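Home | Products | Docs | Downloads | Support

Redunen Pick 4

Grasp planning for mixed bins. Runs on your own PC, talks to the arm controller direct. No cloud, no per-pick fee.

Point cloud in, ranked grasps out. No CAD models needed, no training on your parts. Checks finger, wrist and cable clearance against the bin walls before anything moves. If the top grasp fails the check it drops to the next one down.

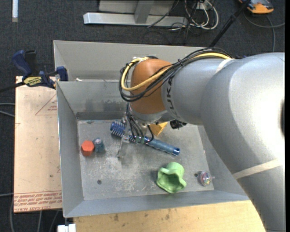 KUKA arm over a metal test bin, mixed small objects.

New in this release:
- Cable keep-out zones, draw them once per tool
- Long thin objects: planner now prefers a grasp accross the middle
- Clear plastic still the hard case. Turn on Hita depth fill, helps alot
- Replay log, step back through any pick

Needs: Linux, 3 GB free GPU memory, one depth camera. Trellemo driver included. Kahsay gripper profiles are a seperate download.

Single-cell license $419, updates for 3 years. Extra cells, ask.

Trial key or odd gripper? Bernadette Jacquet on the support desk, mornings best.

Share (4) | Comments (3)

Related items
Hita Depth Fill
Trellemo Camera Driver
Kahsay Gripper Profiles
Redunen Pick release notes, May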